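Filed under: Gallery / Play Boards / Sorting & Matching

Bandness Play Boards: The Maple Gallery

Welcome to the board page! If you've been following along since February you know this started as one chopping-board-sized experiment and got badly out of hand, and I couldn't be happier about it. A play board is a flat piece of wood you put down in front of a kid (or a grandparent, or yourself) so that small loose pieces have somewhere to live while you sort them, swap them, stack them and make up stories about them. That's all it is. A tray without sides, if you like. I've made 23 so far and I still get a little thrill when the first coat of oil goes on and the grain wakes up.

Most of the wood comes from the Pirbridge yard, where they save me the wide offcuts, and a few pieces came out of the old Nyarko place when the kitchen was redone. The house went up in 1870 and whoever picked the shelving had a very good eye. I've tried ash, birch and a bit of cherry, and I love them all, but maple is where my heart is. It's pale, so every color looks good on it. It's hard, so it shrugs off a dropped block. And every so often you get a board with figure in it, those ripples and swirls that look like somebody dragged a finger through cream, and then I have to go and show it to everyone in the house.

About the blocks, because I get asked. They're the ordinary plastic kind out of shape-sorting toys, the ones where the bucket goes missing in the first month and the shapes hang around for years. I've collected them from yard sales, from cousins, and from the bottom of one extremely sandy beach bag. I must own 70 of them by now. They're wonderful for this! Good solid colors, a size that little fingers can manage, and enough different outlines that you can invent a new game every time you sit down.

My favorite one right now is the plainest. Spread out a handful, pick up the star, and ask what goes with it. One kid will hand you something because it's the same color. The next will hunt for anything with points. My nephew once gave me a heart because "stars and hearts are both on birthday cards," and I've never had a better answer.

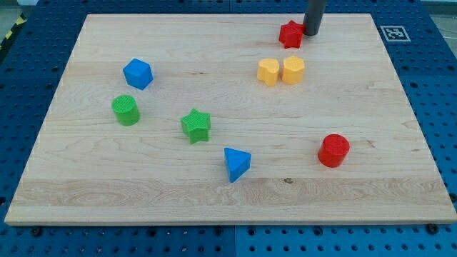 Shirin Ghasemi: I've been using one of your maple boards with my two since spring and what surprised me was how much the wood changes the game. On the rug they just throw the shapes at each other. On the board they slow down and start making rows. My younger one has a rule that yellow has to sit next to yellow, no exceptions, and she'll move everybody else's pieces to make it happen. Do you ever sand out the swirly parts, or do you leave them? Ours has one near an edge and it has become "the river." Everything has to be carried across it.

I leave them, Shirin, always! Figure goes down through the wood anyway, so sanding only gives you a fresh look at the same swirl. And please tell your youngest that I'm stealing the river. There's a wide band of swirly grain along the lower part of the maple board on this page, with long straight grain over the rest of it, and a couple of darker streaks that would make perfectly good roads. Red star, yellow heart, yellow hexagon, off they go. I like that one against the blue pegboard too. Pale maple and blue are a pair I could look at all day.

A few notes for anybody who wants to make their own, since the messages keep coming in and I love getting them.

Size. Go bigger than you think. My first boards were cute and useless, because as soon as two kids leaned in there was no room for the blocks. You want space to spread out a good handful and still have bare wood left over for sorting onto.

Thickness. Thin boards are lovely to look at and then they cup, usually in the week you bring them in next to the heating. I've ruined three that way. If a board has already cupped, lay it hollow side down on a towel overnight and see what it does. Mine came back nearly flat once and never again after that.

Edges. Round them over by hand, with sandpaper wrapped around a scrap, and keep going until you can run your palm along the whole edge without thinking about it. Do the corners twice. I do this part on the back steps with the radio on and it might be the nicest hour of the whole job.

Finish. I put on 4 thin coats of a food-safe oil with a full day between them. The first coat vanishes. The second looks patchy and you'll be sure you've wrecked it. Keep going! By the last one it has a soft glow and the grain really sings. Wipe off every bit of extra, and spread the oily rags out flat outdoors to dry before they go anywhere near a trash can, as they can heat up and catch fire in a heap.

Cleaning. A damp cloth, a dry cloth, done. Please don't soak it. Crayon comes off with a dab of oil and some patience, and ballpoint doesn't come off at all, so I've got one board with a very small signed portrait of a horse on it forever.

And some games, because the board is only half the fun:

Same Color Train. Line up all the blocks of one color, then hook on the next color wherever two of the outlines match. Older kids get very serious about this.

Touch and Tell. Hands under a dish towel, one block at a time, name it by feel. The textured ones are terrific for this, and the hexagon fools everybody at least once.

Who's Missing. Look, shut your eyes, somebody takes a piece away. Start with five pieces and work up. I'm hopeless at it and lose to preschoolers on a regular basis.

Shadow Hour. Late afternoon, board by the window, blocks standing up on their edges. The star throws the best shadow by a mile. Trace around the shadows on paper and try to match them up again after supper.

River Crossing. See Shirin, above. No blocks may touch the swirls unless they're being carried on the back of another block. (We tried it last night and it took forty minutes and a lot of negotiating.)

Akua Wumbei wrote to ask if the boards work for older people too, and yes, so much yes. My aunt and I sit down with one most mornings around ten, with the coffee, and we don't play anything in particular. She likes to put the hearts together. I like to make a pattern and see if she changes it while I'm getting the milk, and she does, every time.

Next up is a pair of long narrow boards in birch, and then I want to try a round one, which everybody at Ivinden tells me is a terrible idea because the pieces will all end up on the floor. We'll see! I've already drawn the circle on the wood. If you've made a board of your own, send me a note and tell me what your kids named the knots and streaks. I'm keeping a list. So far there's the river, a sleeping dog, two moons, and a potato called Kevin.

More from the workshop
- Ash or Birch? What I Learned From a Pile of Offcuts
- Oiling Day, Start to Finish
- The Cherry Board That Wouldn't Stay Flat
- Hand-Sanding Edges: A Love Letter
- Ten Quiet Games for a Rainy Afternoon
- Readers' Boards, Part Two

Bandness Play Boards | Contact | All text and photos © Bandness | Back to top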